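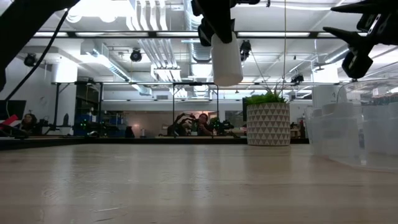 Bottles and Bins: Your Questions

I get a lot of mail about refill bottles, far more than I ever expected when I started putting everything in the utility closet into matching containers, and I love it (please keep writing!). These are the ones that come up most. The page was last tidied up in September, when I rewrote the part on labels.

Annelies Dewulf, Brodine Home Notes

Getting started

Do I need matching bottles at all?

No! You can have a beautifully organized shelf full of old shampoo bottles. But I do think plain white ones are a joy. Printed packaging is loud, and when you put six loud things side by side your eye gets tired before you've found the one you wanted. With plain bottles the only thing to read is your own label. Start with one group, say the hand soaps and lotions, live with it for a month, and see if you miss the originals.

How many should I buy the first time?

I tell everyone 4. You will want to buy two dozen, I know, I did too, and I still have some of them in a box. Four is enough to learn which cap you like and how wide a neck you need for your funnel. After that you can order the rest without guessing.

White, clear or amber?

I keep going back to white. It hides a half-empty bottle, and it doesn't show the streaks inside that a thick lotion leaves behind. The downside is that you can't see the level, so you find out it's empty by picking it up. Clear is great for things you buy in bulk and need to watch, like dish soap. Amber looks lovely in a bathroom but in a dark closet it just vanishes.

What size do you use?

Mostly 16 ounce, with a few 8 ounce ones for the guest bathroom. Go by what your hand can hold when it's wet and soapy.

Caps and necks

What's the difference between all the caps?

More than you'd think, and this is where I get a little carried away. Flip tops are for anything you use with one hand. Pumps are for anything that lives next to a sink. Screw caps are for storage, meaning the backup supply, and they're what I use most, because they seal well and you can pack them tightly without a spout poking up. Wide caps are easier to open with stiff fingers, and ribs along the side help a lot too. My aunt won't use anything else.

Can I swap caps between bottles?

Only if the neck finish matches. It's usually given as two numbers in the product listing, the first for the diameter and the second for the style of thread. Write yours down before you order. A cap that almost fits will go on crooked, feel tight, and then leak all over the shelf overnight.

Is it fine to mix bottle styles in one set? 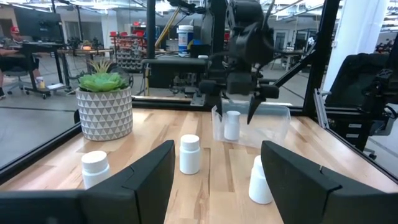
Mixing is completely fine as long as one thing stays the same, and for me that one thing is color. Once everything is white, the shapes can do what they like and you still read it as a family. I'd even say a little variety helps you find things, especially if you reach without looking. A wide ribbed cap at one end of the group and a narrower neck standing in the bin are easy to tell apart before you've read a single word, and I'd give the ribbed one to whatever gets opened most. Keep the odd shape for something you don't want to grab by mistake.

Filling and cleaning

How do you clean a bottle before refilling?

Hot water, a drop of dish soap, shake like mad, rinse until there are no more bubbles, then stand it upside down with the cap off overnight. Longer in humid weather. A damp bottle topped up with lotion can go off, and you'll know by the smell.

Can I top up, or should it be empty first?

Let it run empty. I know topping up is tempting when the big jug is right there. But the last bit at the bottom stays at the bottom forever if you keep adding to it.

Is there anything you never decant?

Yes, and please take this one seriously. Bleach, drain cleaner, descaler, medicine, anything with a hazard symbol or a childproof cap stays in the package it came in. The original label is there for an emergency, and plain white bottles all look alike to a child or a visitor. Never put a cleaning product in something that has held food or drink, either.

Bins

Why clear bins? Don't they look messy?

They look exactly as messy as what's in them, and I think that's a feature! A clear or slightly frosted bin tells you what you have from across the room. If you really can't stand it, turn the bottles so the labels all face front and you're most of the way there. I like rounded corners too, so much easier to wipe out when something drips.

Do the bins have to be divided?

I tried dividers and took them out again. A bin that's snug for its bottles doesn't need them. Stand the bottles in it on the table before you commit, and try lifting the whole thing by both ends. If they lean, the bin is too wide, or you need one more bottle.

What do I do with the empties?

Stack them if they're the same size, with a scrap of cloth between each one so they don't lock together. If two are stuck, cold water in the inner bin and warm water around the outer one usually frees them. Don't yank.

Labels

Printed or handwritten?

Whatever you'll keep up with. Ilgın Polat, who wrote our label guide, prints hers in small gray capitals and they are gorgeous. Mine are pencil on matte tape. I change my mind too often for anything permanent, and pencil survives a splash far better than most pens.

What should go on the label?

The name of the product, the month you filled it, and the scent if you're sensitive to any. For concentrates add the dilution. I also keep the back panel of the original packaging in an envelope taped inside the closet door, so the ingredients are always there when somebody breaks out in a rash.

Where do I stick it?

Lower third of the bottle, on the side, never on the cap. Caps get swapped.

The table

Do I need a special surface for sorting?

You need a clear one, and bigger than you think. A pale wood top is my favorite for this. White bottles show up nicely against it, and a butcher-block top is solid enough that nothing wobbles while you pour. Put a towel under the pouring spot, though. Wood doesn't enjoy standing soap, and an oil ring takes ages to sand out.

Do you leave anything on it permanently?

A plant! I'm serious. Push one planter to the back of the table and the whole job feels less like a chore. A patterned one with little triangles is cheerful and it hides smudges. Artificial succulents are perfectly good for this, you can shove them aside with your elbow and they never need a saucer. Dust them with a dry paintbrush.

How long does a whole closet take?

My own took an afternoon and an evening, with a break for soup. I had 33 containers at the start, several of them with a teaspoon of something in the bottom, and I used up or passed on a lot before I filled anything new. Do that first. Filling fresh bottles with stuff you don't like is a very dull way to spend a weekend.

Odds and ends

Will you do a page on pantry jars?

It's half written. Ilgın is doing the spices and I'm doing flour and rice, and we disagree about lids, so it may be a while.

Can I print this page?

Please do. The page on bottle sizes prints better in landscape, and the label guide has its own sheet with 74 ready-made names, all editable.

My question isn't on the list. Where do I send it?

Use the contact form and put "bottles" in the subject line so it lands in the right folder. If you're asking about a cap that won't fit, include both numbers from the neck and tell me what you're trying to keep in it.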